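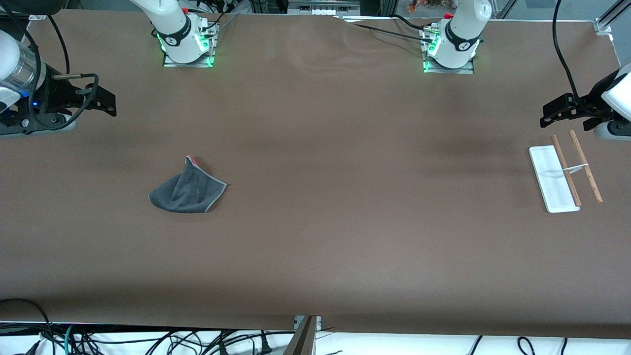

Grorwood Tabletop Set

Contents and notes for the November release

Grorwood is a set of recordings made at one long table with a smooth brown covering. The tasks are small household jobs: folding, stacking, sorting and putting things back where they came from. This page covers the table, the items and how the files are laid out.

The table

The covering is plain and matte. It hangs slightly over the near side and picks up a few soft wrinkles toward the far edge. We smooth it by hand at the start of a session and leave it alone until the end. Small wrinkles are normal and are not marked in the notes. A covering with a tear or a stain gets replaced, and the change is written in sessions.txt.

The near part of the table can look darker than the rest. Keep this in mind if you work with color – the same napkin may read as two different browns.

The items

There are 101 items, kept in two groups.

Masura: cloth goods. Napkins, dish towels, washcloths, pot holders. Everything was washed once before use and not ironed.

Arari: hard goods. Cups, bowls, lids, spoons, small boxes. No glass.

Each item has a short name in items.csv, along with its size, weight and main color. Chipped cups stay in the set as long as they stand up straight.

The recordings

Total recordings: 2,072
Held back for testing: 910
Longest recording: 80 seconds

A recording starts with the items laid out and stops when the job is done or dropped. Dropped jobs are kept and have "stopped" in the result column.

Folders

cloth/ – jobs using Masura items
hard/ – jobs using Arari items
mixed/ – jobs using both
notes/ – sessions.txt and items.csv

Known problems

Two of the gray washcloths share a name in items.csv. Use the weight column to tell them apart.

Lids were listed under "boxes" in the first release. Thammasiri, the older set from the same table, still has them that way, so check the item names before you merge the two.

Last edited Sat 25 January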